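Quintanilla open day, notes before I forget

Back from the brickworks at Quintanilla. Typing this with the boots still on, so forgive the order of things. Short version: go if you get the chance, eat first, bring a hat.

It's a family-size works that makes floor tile and plain brick, and once a year they let people in. August, of all months. Two tours, one at 8:30 in the morning and one late in the afternoon. I was on the early one with Reda Filali and Shivam Bajpai, who did the driving and the complaining. 32 people signed up and I think most came. Leonor Serrano met us at the gate with a clipboard and a box of orange vests, all of them size large.

Getting there. The sign on the main road says Astbridge and nothing else. Ignore it, keep going past the feed store, then turn at the water tank. We missed the tank the first time. The phone wanted us to go through somebody's yard. After the turn you're on pavement for a bit and then you're not. Leave the low car at home.
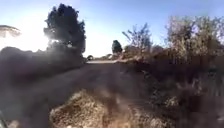 Parking was along the fence, free, no one telling you where. Coffee in the drying shed, strong, paper cups. There was supposed to be a safety talk and it lasted as long as it took Leonor to say don't touch the kiln, don't climb the stacks, don't walk behind the loader. Fine by me.

First stop the clay store. Big open-sided barn, three heaps, three colors. They dig in the fall and let the clay sit out all winter so the rain and frost break it down. You can skip this and grind it fresh but then the tile warps, Leonor says, and she had a warped one to pass around. Rocked on the table like a bad chair. The yellow clay is the short one, cracks if you look at it. The red is the fat one. They blend, and the mix is written in chalk on the door and changed whenever the heap changes. I copied it down and then lost the page, sorry.

Then the mixer (loud) and the extruder (louder). Clay comes out in one long wet bar and a wire frame drops and cuts it. Could have watched that for an hour. Reda pretty much did, we had to go back for him. They let the kids stamp a thumb in the cut bricks, and those go through the kiln with the rest and get mailed out later. Nice touch. A guy from Loltodum, the builders' supply chain, was asking about pallet prices the whole time. Wrong tour, buddy.

Drying takes longer than I'd have guessed. 144 racks in the shed, all numbered in paint, and the tile moves down the line by hand. Too quick and it cracks at the corners. They open and close the side boards depending on the wind. No fans, no meter that I saw, just one old hand called Ashraful Selvanayagam who walks through and puts the back of his fingers on things. I asked how he knows. He said it stops feeling cold. OK then.

The kiln. What everybody came for. It was not lit, which was a bit of a letdown, but it meant we could stick our heads in. Brick arch, black and shiny on the inside from the salt years when they did glazed pipe. Fires for 30 hours, then sits shut until it's cool enough to unload, and there's no rushing that part either. They used to burn olive prunings. Gas now, with a small wood firing kept up for restoration jobs where the client wants the uneven color. Those cost more, naturally. Cledwyn Kemeys, who does church floors and was on our tour as a customer really, said he can pick out the wood-fired ones from across a room. Shivam mixed up some samples to test him. He got them all but one and was annoyed about it for the rest of the moring.

After that the walk out to the clay ground. Optional, half the group stayed with the coffee. I'd say do it. It's a fair walk with no shade at all, but you get the whole story of the place out there. Leonor pointed out where her grandfather's pit was, filled and planted back over, and where they plan to dig next. The company that does the survey work is called Jornerance and they put down test holes before anyone brings a digger in. What they want is a thick even bed with no lime in it. Lime is the enemy. A speck of it in a tile turns to powder in the kiln, then takes up damp and pops a little crater out of the face, sometimes weeks after the floor is down. Everybody in the trade has a lime story, Cledwyn had four.

They strip the top soil off first and keep it separate to put back. Somebody asked how long a patch lasts. Years, at the rate they go.

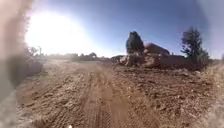 Track over the open ground at Quintanilla, sun already strong.

Back at the shed, the shop. It's a table. Seconds by the bucket, good stuff too, small chips mostly. I got a bucket of hexagons for the back step, Reda got a roof finial shaped like a pinecone that he has no roof for. Cash only, and the change ran out early, bring small bills. They also have a printed list of every stock size, 762 lines of it if you count the specials, and it's worth taking one home if you're matching an old floor. The stock numbers on the list don't match the website. Use the list.

Lunch was not included, whatever the flyer says. We went back to Astbridge and had a decent bean stew at the place across from the pharmacy. Closed kitchen at 3.

Few practical things for next year. Book by phone, the email bounces. Closed shoes, they do check. Toilets are up by the office, not by the shed, and it's a hike. Strollers no, dogs on a leash yes. The afternoon tour skips the extruder becuase the crew has gone home by then, so take the morning one if the machines are what you want. Shivam says the afternoon people got to help load the kiln and he's sore we missed it. We may go twice next time.

Hexagon step to follow, once I find out what you're supposed to bed them on.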